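About Us | Who We Are
Last updated: 18 March 2022

Sosutis is a small law and free speech center. We help writers, bloggers, cartoonists, student reporters and ordinary people who get into legal trouble for something they said or published. We answer letters, we read charge sheets, we find lawyers, and we stay in touch with families for as long as a case goes on (which can be years!). We love this work and we're glad you want to know more about it.

How we got started

Our founder, Kenta Takeda, was working as a court interpreter when he sat through a criminal libel hearing against a man who ran a neighborhood newsletter. The newsletter went to 321 homes. The man had written that a drainage contract was badly handled, and he was looking at two years in prison for it. He had no lawyer that morning. Kenta went home and wrote to everyone he knew who had ever practiced press law, and by the end of the week there was one.

That case took fourteen months and ended with the charge being dropped. By then other people had started writing in. A poet, a pair of high school students, a woman who had reviewed a clinic. The first office was a rented desk with a shared phone, and the filing system was a shoe rack. We have proper cabinets now, and a front door with our name on it.

What we do

Most of our day goes to casework. Someone contacts us, or a friend or relative does it for them, and one of our five case workers reads everything they can send. We look at what was said, what law is being used, what stage the case is at and how urgent it is. Then we try to match the person with a lawyer in their own country who knows the local courts. We pay fees where we can. We also help with translation, which is a bigger part of the job than most people expect, as a single verdict can run to 600 pages once the exhibits are attached.

We also keep the Timier library, our free online collection of court rulings on speech. It covers defamation, insult laws, blasphemy, protest permits, internet shutdowns and plenty more. There are over 2,000 rulings in it, each with a plain summary in everyday English. Law students use it, and judges' clerks do too, and we get the nicest notes from reporters who found just the ruling they needed late at night before a deadline. If you spot a mistake in a summary, please tell us. We fix them fast and we're grateful every time.

The third thing is teaching, and it may be the most fun. Our short courses bring together local reporters, community radio hosts and young lawyers to work through real judgments as a group. People argue, they change their minds, they swap phone numbers. We hold most of the courses in our own building and keep the groups small so that everyone gets to talk.

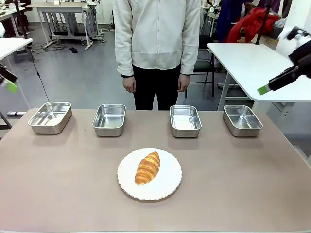

Four trays and a plate on the long table.

Course days start early and the talk carries on well past the last session. A lot of our best ideas have come out of those conversations, including the emergency contact sheet that we now hand to every person who takes a course. It fits in a wallet. It lists who to call if you are detained, what to say, what you don't have to say, and how to get word to your family.

Our partners

We don't do any of this alone. Kovel, a translators' cooperative, turns our rulings around in eleven languages and has saved us from some truly awful legal mistranslations. The Brynjólfsdóttir Fund has covered the cost of our teaching program from its second year on, and lets us decide what the program should look like. We publish a list of everyone who gives us money, along with the amounts, and we don't take funds from any government or political party. If a gift comes with conditions about which cases we may or may not accept, we send it back.
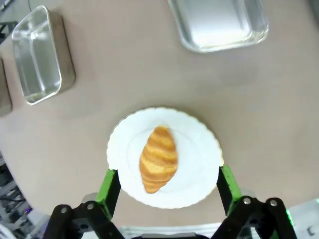
We don't pick cases by whether we agree with the person. Over the years we have helped people whose opinions had the whole office groaning, and we've helped people on opposite sides of the same quarrel in the same month. What we ask is whether the punishment or threat is one that a fair law would allow. We do turn down cases that involve direct calls to violence, and when we say no, we write back and explain our decision.

Who works here

We're a mix of lawyers, former reporters, translators and one very patient bookkeeper. Several of us came to Sosutis first as clients. Kenta still reads the new mail every morning, and still does the interpreting himself when a hearing calls for it.

Every spring we take on new interns, and applications open in April. You don't need a law degree. Good reading, careful writing and a second language will take you a long way with us, and interns work on live cases from their first week.

Getting in touch

If you or someone you know is facing charges over something said, written, drawn or posted, write to our case desk. Tell us the country, the date of the next hearing if there is one, and a safe way to reach you. Please don't send original documents in your first message. Urgent requests are read first, including on weekends and holidays. For anything to do with Timier, courses or internships, the general desk will be happy to hear from you.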